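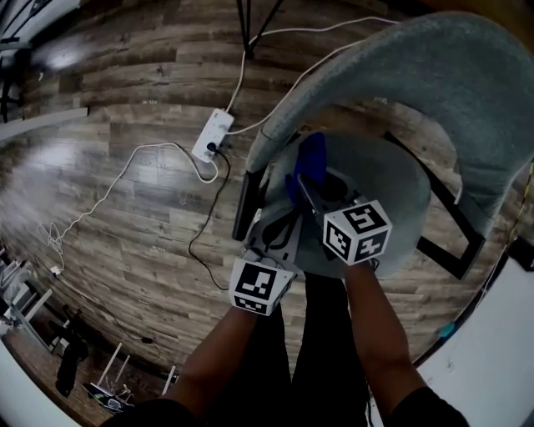

Blue cloth, folded narrow, over the grey-green armchair.

The chair that eats your clothes

Every household has one. Ours is a round-seated armchair with a big curved back, bought in October from a shop in Toltmont for reading in, and since then read in twice. The rest of the time it holds whatever has been taken off, picked up, brought in from the line or judged too clean for the wash and too worn for the drawer.

I've tried getting rid of the chair. The clothes moved to the bed. So the chair stays, and these are the tips that have kept it mostly sittable.

Clear it standing up

If you sit down to sort a pile you will still be there when the light goes. Stand over the chair, take the top thing, fold it, put it where it lives, come back. Dull, but it takes less time than a pot of tea. If you find something you'd rather look at than put away, carry it to the drawer and look at it there.

One piece at a time

Scooping up the lot in both arms feels efficient and ends with socks on the stairs. Lift one thing clear of the seat, give it a shake and fold it in the air or against your front. A curved seat is a hopeless folding table anyway. Anything laid out on it slides towards the back and comes out with a crease you didn't ask for.

The long thin fold

For scarves, tea towels, small cloths and anything else that won't stay square: fold lengthways until it is a narrow strip, then bring one end over to the other. It should stand up by itself for a moment if you pinch the bottom. If it flops, go once more lengthways. My neighbour Zorica Georgiev rolls hers instead and her drawers look like a bakery. Mine look like a filing cabinet, and I can find the blue one.

Look down the gap

If your chair has an open gap between the seat and the back, things go through it. With a closed chair they only get as far as the crack, where they wait with the biscuit crumbs until you move house. An open gap drops them straight on the floor, so look underneath before you accuse anybody of taking your other glove. I've had a library card, 4 hair grips and a birthday card for my aunt come out from under ours. She got it eventually.

Brush the cover before it needs it

Mottled upholstery is sold on the grounds that it doesn't show the dirt. It has the dirt, all the same. Go over it weekly with a barely damp rubber glove, always in the same direction, and lift off the roll of fluff at the end. Do the seams with an old toothbrush. Don't use the toothbrush on the flat parts or you'll rough up the surface and have a pale patch to explain.

For marks, blot with plain cool water and a white cloth, working from the outside in. Try it on the back first. I was once sold a bottle of something called Gillies for 70 pence at a church sale, with no instructions and half a label, and I can report that it takes out blackcurrant and also green.

Metal legs on floorboards

Felt pads, and check them when you change the clocks. Angular metal legs have a long edge touching the floor and will find any grit you've left. Lift the chair to move it — all of it, not just the front — and sweep where it stood before you set it down again. If a pad has gone hard and shiny, peel it off and put on a new one. Sticking a second over the first gives you a chair that rocks.

Mind the extension lead

Power strips end up on the floor beside armchairs, because that's where the lamp and the phone charger are. Keep yours to the side of the chair where you can see it, well clear of the legs, and never under a heap of washing. Pull it out, wipe the dust off the casing with a dry cloth while it's unplugged, and put it back against the wall if the lead will reach. Ours doesn't reach. It has been on my list since we moved to Hultthorpe.

The overnight rule

Yaowalak Wongsuwan wrote in to say that in her house, 2 things may spend the night on the chair and the third goes back in the wardrobe. We've adopted this. There has been some argument over whether a pair of socks is one thing or two, and whether a dressing gown counts if it's going to be worn again by seven. My ruling is one, and yes.

Next time: airing cupboards, and what to do about the towel at the bottom.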